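Kumow Fleet Electrification Program
Progress report to the funder, second reporting period

1. Status

The van conversion work at the Millcombe depot is on schedule. Of the 300 delivery vans covered by the grant, 286 now have the Surdu battery pack and drive unit installed and have been signed off for road use. Seven vans failed inspection for rust in the rear subframe and will be replaced with vans of the same model year. The remaining vans are booked in for October.

2. Charging

All bays on the north side of the depot are live. The load controller limits total draw overnight and gives priority to vans with early departures. Two faults were logged during the period, both caused by a loose ground connection in the same cabinet. The connection was remade and the cabinet retested under full load.

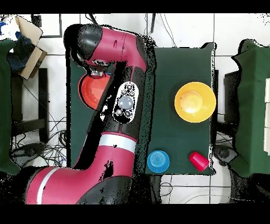

Robot arm with side-mounted control panel, gripper pointing down.

3. Range and battery condition

Range on the Dranholm route remains below the figure in the original bid when cabin heating is in use. Tire pressures and cargo weight were checked and ruled out as causes. A revised heater setting is on trial in part of the fleet, and results will be given in the next report. Battery capacity readings are within the supplier's limits on all vans tested. Cell temperatures stayed within range during fast charging.

4. Driver training

A total of 3,929 training hours have been logged. The module on regenerative braking was rewritten after drivers reported that the low-grip setting was poorly explained.
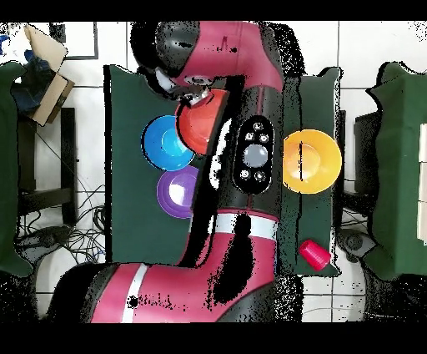 Arm extended over the green-covered work table, gripper at the bowl.

5. Spending and open items

Spending is within the approved budget. Savings on cable runs were moved to spare parts, as agreed. The following items are open:

Replacement vans: purchase order issued, delivery date pending.
South side bays: utility approval requested.
Heater trial: data logging in progress.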